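Home | Topics | Materials | Glossary

How a towel soaks up water

Feven Assefa, March

Many towels are made of cotton. A cotton fibre is a tiny hollow tube, and water clings to its walls.
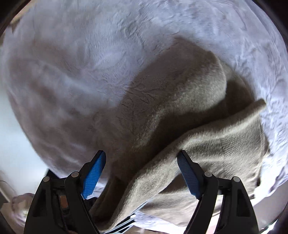

Water also creeps into narrow gaps by itself. This is called capillary action. Terry cloth is woven with small loops, and each loop adds more surface for water to touch.

The weight of a towel cloth is given in grams per square metre. A thin one may be 400 and a thick one 600. The thick cloth holds more water but takes longer to dry.

Fabric softener leaves a waxy coating on the loops, so water soaks in more slowly.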